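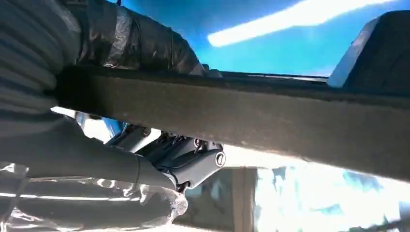
Dula Hall, Kallthorpe
Autumn safety walk-round, with comments
Inspected by: Songül Kahraman
Second reader: Lai-ching Lu
Date of inspection: 28th September

Marks used: OK = no action. WATCH = look again at the next visit. ACT = must be repaired, see comment.

1. Outside and entrance

1.1 Front steps, condition of edges: WATCH
The second step has a chip on the left side, near the wall. It is the same chip as in spring and I measured it again, it did not grow. Please do not fill it with the gray filler from the shed, which does not hold on this stone.

1.2 Handrail fixed firmly: OK
I pulled it at both ends.

1.3 Entrance light: ACT
The light comes on, but it goes off after a few seconds, too short for a person who is looking for the key. The timer is inside the cupboard and it must be set longer before November.

1.4 Door mat flat: OK

2. Exits and escape routes

2.1 Main door opens fully from inside without key: OK

2.2 Side door opens fully from inside: ACT
The bar works but the door rubs on the floor for the last part. I could open it with my shoulder. Lai-ching, who is smaller than me, needed two tries. For me this is the most important point of this list. A joiner should plane the bottom of the door.

2.3 Routes free of stored things: ACT
Folding chairs were again in the side corridor. I moved them to the store room myself, so the corridor was clear when I left. The group which uses the hall in the evening should be told one more time, in writing.

2.4 Exit signs lit: OK
All 3 signs are lit. The sign over the side door is a little yellow but it can be read from the far wall.

3. Fire equipment

3.1 Extinguishers in place, pin and seal present: OK

3.2 Service label in date: WATCH
The kitchen label is in date but the ink is almost gone. I asked Dervishi to write a new one when they come for the service.

3.3 Fire blanket in kitchen: OK
The tapes hang down and can be reached.

3.4 Alarm test: OK
Tested from the call point in the lobby. It was heard in the kitchen, in both toilets and in the store room with the door shut.

4. Electricity and heating

4.1 Sockets and switches, no cracks: ACT
The double socket behind the piano has a broken corner. I put a label on it, "do not use". The electrician can change it on the same visit as the timer in 1.3.

4.2 Extension leads: WATCH
One lead is still used for the urn. An urn should have its own wall socket. I know the cost is a question: the offer from Gurine was 171 for the socket and the work together. I still recommend it.

4.3 Meter reading: 1,611
Written here only because the old book is full.

4.4 Radiators, no leaks, covers fixed: OK
The cover beside the stage was loose and I tightened it with two screws.

5. Kitchen and toilets

5.1 Hot water not too hot at hand basins: OK

5.2 Floor not slippery, no lifted edges: WATCH
The vinyl lifts a little in front of the sink. It is not yet high enough to catch a foot.

5.3 First aid box complete: ACT
Small plasters are finished and the eye wash is out of date. Also the accident book has no pen. Please tie one with a string.

6. Papers

6.1 Insurance certificate on display: OK

6.2 Last report signed and filed: ACT
The spring report was filed without the second signature. Lai-ching will sign it when she signs this one.

Comment of second reader (L. Lu): I agree with all the marks except 5.2, which I would change to ACT. A person carrying a tray does not look at the floor. For the repairs in this list we have 1,000 in the budget, so the order should be 2.2 first, then 4.1 and 1.3 together, then the vinyl, and then the socket for the urn.

Answer (S.K.): Accepted, 5.2 is now ACT. I leave the first mark in the list so that the change can be seen. Side door to be checked again by me after the joiner was there.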